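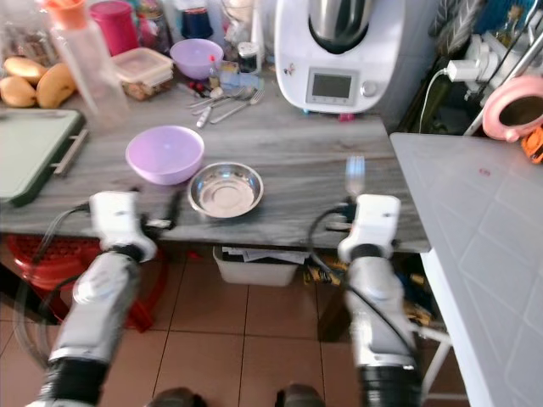 Nikadow Home Help > Kitchen > Storage and layout

Cutlery and small items with one drawer: what goes on the counter, what goes on the table?

Posted by drawer_depth, Sunday, January 28, 2018

I am trying to set a fixed layout for a small rental kitchen with a single usable drawer. The drawer is 9 inches wide inside and already holds knives, a peeler, a can opener and measuring spoons. Everything else lives on the counter or on a side table. The food processor has to stay against the back wall, where its outlet is, and the forks and spoons end up in a pile in front of it. The cutting board takes the far left end, with mangoes behind it, and the bowls go wherever there is space. The usable run of counter is 47 inches.

The side table has a white top with a grid of square tiles and stands on thin legs. It was bought for the kitchen and has turned into a general surface. At present it collects tools, containers and whatever needs a cable, plus the occasional mug and spoon.
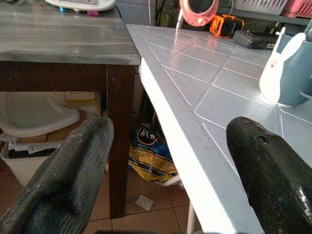
My first idea was to give the table over to tableware completely and move the non-kitchen items to a shelf in the hall. The difficulty is the surface. A flat-bottomed tray from Valente, 12 by 16 inches, rocked slightly at one corner when I tried it, I assume on a grout line. A heavier tray might sit better, but I would like to be able to lift it off with one hand to wipe underneath.

The second idea was to keep the cutlery on the counter in an upright holder and use the table only for mugs and bowls. An upright holder takes a smaller footprint than a tray. Against that, the forks go in tines up or handles up, and I have not settled which is better for people reaching over the food processor.

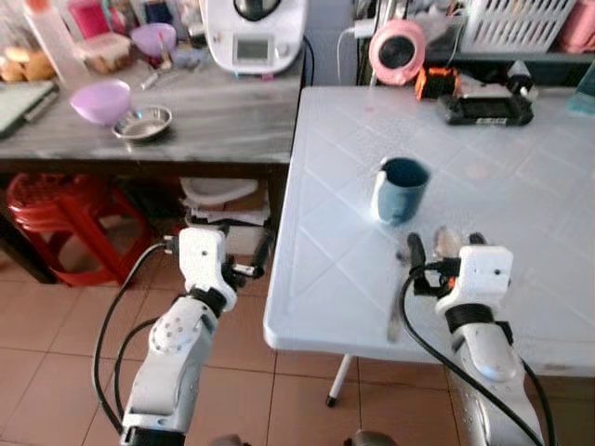

Constraints, in case they matter:

No drilling into walls or cabinets (lease).
Cutlery for 4 people, plus a few serving spoons.
Budget under $30.
The table can move up to a foot in either direction but not across the room.

Which of the two layouts would you use, and what would you do about the tray?

Reply from lowshelf

Second layout. Cutlery should be near the place where it dries, and in most kitchens that is the counter. If it goes to a separate table, it gets carried there wet or it does not get carried at all.

For the holder, look for these points:

Base at least 4 inches across. Narrow holders tip when they are loaded on one side.
Drain holes with a separate saucer. A solid base holds water and the handle ends will spot.
Inside dividers, or two holders. Spoons nest together and are hard to separate one at a time if they share a compartment with forks.
Height a little over half the length of a dinner fork. Taller holders hide the teaspoons.

Store forks handles up if anyone reaches over or past the holder. Spoons can go either way. Sharp knives stay in the drawer.

Place the holder to one side of the food processor and leave the space in front of the controls clear. I would allow 6 inches between the holder and the cutting board so that wet produce does not drip into it. Mangoes can go in one of your bowls — that frees the back left corner and gives the bowl a fixed place.

On the rocking tray: check the tray before blaming the table. Put it on a pane of glass or a known flat counter. Thin trays are often warped at one corner. If the tray is flat, four adhesive felt or silicone bumpers, 1/8 inch thick, will lift it clear of the joints. Set them so each one lands in the middle of a tile, and it will still lift off with one hand.

Reply from grout_and_about

Just get a bigger drawer organizer. Brarutero makes one that expands, I have had it since June and it fits everything.

Reply from drawer_depth

Thanks. The expanding organizer needs 11 inches at its narrowest setting, so it will not go in.

I tested the tray on the oven door glass and it rocks there as well, so the tray is warped. It is going back. I will try the counter holder first, handles up for forks, and measure again before buying anything for the table.

Reply from lowshelf

If you replace the tray later, choose one with a rim under half an inch. Deep rims make it awkward to pick up a spoon that is lying flat. Also check the table for level before you load it with mugs. Thin-legged tables on older floors are often slightly out, and a folded piece of card under one foot is only a temporary fix — use a screw-in leveling foot if the leg will take one.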